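Omier House Shared Workrooms
Tabletop and Small Furnishings Inspection Checklist
Form 157, with inspector's comments

Location: Ferreira Room, ground floor
Period: September
Inspected by: Hashini Roy
Accompanied by: Bogdan Gavrilă
Reviewed by: Carys Ruddock, Facilities

Scope. This inspection covers the work table and its enclosure, the small furnishings kept for use on the table, and the floor space used to reach it. Fixed electrical installations are inspected under a separate schedule and are not recorded on this form.

Ratings. S = satisfactory. A = attention required before the next inspection. U = unsatisfactory; item withdrawn from use. N = not inspected.

SECTION A. TABLE SURFACE

A1. Surface level in both directions. Rating: S
Comment: Checked with a spirit level at center and at each corner. No packing needed under the top.

A2. Surface free of splinters, lifted edges and open cracks. Rating: S
Comment: Edges checked by hand on all sides. The back edge was sanded following the previous inspection and remains smooth.

A3. Surface clean and free of residue. Rating: S
Comment: Users are reminded that spray polish is not to be applied. A damp cloth followed by a dry cloth is sufficient.

A4. Glare at the working position. Rating: A
Comment: With the overhead lights at full output, the reflection from the wood makes the grain hard to see in places. Small pale items are more difficult to pick out against it. The dimmer is to be set lower during use. Mr. Prothero to confirm whether a diffuser can be fitted.

SECTION B. FRAME AND FIXINGS

B1. Uprights and angled struts secure. Rating: S
Comment: All bolts tested. One required a quarter turn.

B2. Front corner fixings in place, left and right. Rating: S
Comment: Both present and tight. The top does not shift under firm hand pressure.

B3. Load notice displayed. Rating: A
Comment: The notice was found in the supply cabinet. It is to be returned to the wall beside the door.

B4. Feet and floor contact. Rating: S
Comment: No rocking. Floor dry at time of inspection.

SECTION C. SMALL FURNISHINGS

C1. Mug tree, white. Stands upright without support. Rating: S
Comment: The stand has a rounded base, narrow at one end and wider at the other, with the post rising from the narrow end. Stability was tested empty and then with one mug on each peg. It did not tip in either condition.

C2. Mug tree. Pegs secure and free of sharp points. Rating: S
Comment: The two pegs were turned gently by hand and did not move. The top of the post is rounded.

C3. Mug tree. Position on table. Rating: S
Comment: To be kept near the center of the top and well back from the front edge. Ms. Roy notes that on an earlier visit it had been left at the front left corner, where a sleeve could catch it.

C4. Mugs. Free of chips and cracks. Rating: A
Comment: One Breris mug has a chip at the rim and has been set aside. Remaining mugs are sound. A replacement has been requested from stores.

C5. Storage bin for mugs, under the side counter. Rating: N
Comment: Locked at time of inspection. Mr. Rees holds the key.

SECTION D. CABLES AND ACCESS

D1. Cables at the front edge of the table. Rating: A
Comment: Hanging cables must be kept clear of knees and chair arms. They should not be allowed to rest across the small furnishings. A clip is to be added at the front edge.

D2. Walkway clear on the approach side. Rating: S
Comment: Measured clearance of 1,400 mm between the table and the side counter.

D3. Chairs returned after use. Rating: S
Comment: None.

D4. Surface cleared before the room is handed over. Rating: A
Comment: Frayed tape and loose fibers are to be picked up by hand and placed in the trash before the surface is wiped. Wiping first spreads them into the corners.

SUMMARY OF ACTIONS

Items rated A: 5
Items rated U: none

A4. Dimmer setting and diffuser. Emlyn Prothero.
B3. Return load notice to wall. Bogdan Gavrilă.
C4. Replace chipped mug. Stores.
D1. Fit cable clip at front edge. Emlyn Prothero.
D4. Add tape and fiber removal to the handover sheet. Hashini Roy.

C5 to be inspected when the key is available. Ieuan Rees to arrange access within 3 working days.

PHOTOGRAPHIC RECORD 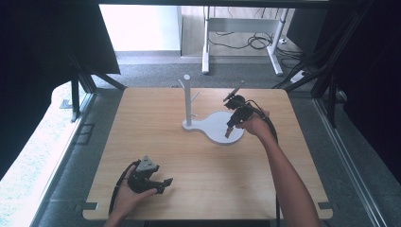
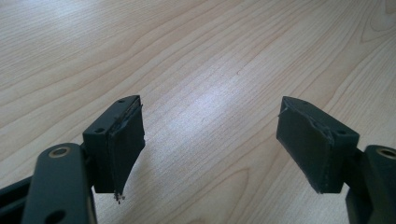

Ferreira Room, work table. First photograph: mug tree on the tabletop (items C1 to C3). Second photograph: wood surface with glare across the middle (item A4).

Checklist to be retained in the room file. Queries to Carys Ruddock, Facilities.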